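Teaching a Wrist Camera Where to Let Go
Final report, Clandley Project, 16 December 2022

When our group started back in July we thought the hard part of putting parts into a computer would be picking them up, and we were (happily, in the end!) quite wrong about that. Picking up went well almost from the first week. Letting go in the right spot took us the rest of the term.

We recorded 200 demonstrations by hand, trained a small policy on them, and then ran 54 trials with the processor and the memory on the same table. The policy placed the part correctly in 40 of the trials. Most of the misses came in the last bit of travel, when the part sat slightly turned in the fingers.

What helped the most was a pause over the open socket, with the load plate swung back and the CPU held in view of the wrist camera, so the policy could correct its angle before going down. 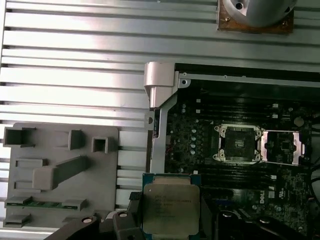

Why did we train on the wrist view alone?
Adding the overhead view made training slower and gave us the same score, so we dropped it and spent the time we saved on more demonstrations.

Next term we would like to try the memory slots properly, with a force reading for the final push.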